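Vullura Community Forum
Board: Events and Site Visits
Topic: Open day at the Rostami building: notes and questions

Posted by tmohammadi (moderator)
Members are invited to record their observations from the April open day in this thread. Attendance at the sign-in desk was 138, and the guided portion began at 10:15 a.m. Please keep remarks to the demonstrations themselves. Questions on parking should go to the Facilities board.
Tahmineh Mohammadi

Posted by packline_murno
Thank you to the hosts. Our group from the Murno plant attended the two-arm demonstration in Bay 5. The presenter was well prepared and answered questions on cycle time directly. My one reservation is that the pace was slow for anyone who works on a packing line. We could not have justified it to our management on speed.

Posted by d_hale
I must respectfully disagree with the previous member. The handout stated on its first page that the session concerned handling of mixed small items and cartons, and that speed was outside its scope. A packing line sees one carton size all shift. These arms do not.

Posted by packline_murno
The handout did say so. The invitation did not — it used the words "production ready," and 209 of us received that invitation at the plant. I would ask that the wording be corrected before the next event.

Posted by tmohammadi (moderator)
The point on the invitation is accepted and has been passed to Tridix, who prepared the text. For members who were unable to get near the window, a view of the cell is attached.
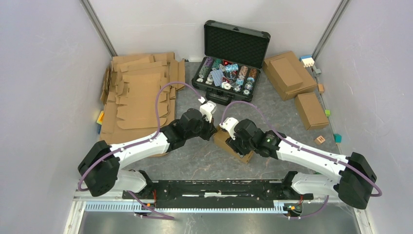

Follow-up items from the organizers

Posted by tmohammadi (moderator)
1. The revised invitation will be posted to this board before it is mailed.
2. Slides are available at the front office on request. Please quote reference 433.
3. Groups larger than eight should write in advance so that a second guide can be assigned.

Posted by d_hale
Will the afternoon session be repeated? Several of us were still in the lobby at 2:00 p.m. and missed the opening remarks.

Posted by tmohammadi (moderator)
A repeat has been requested. The date is not yet confirmed.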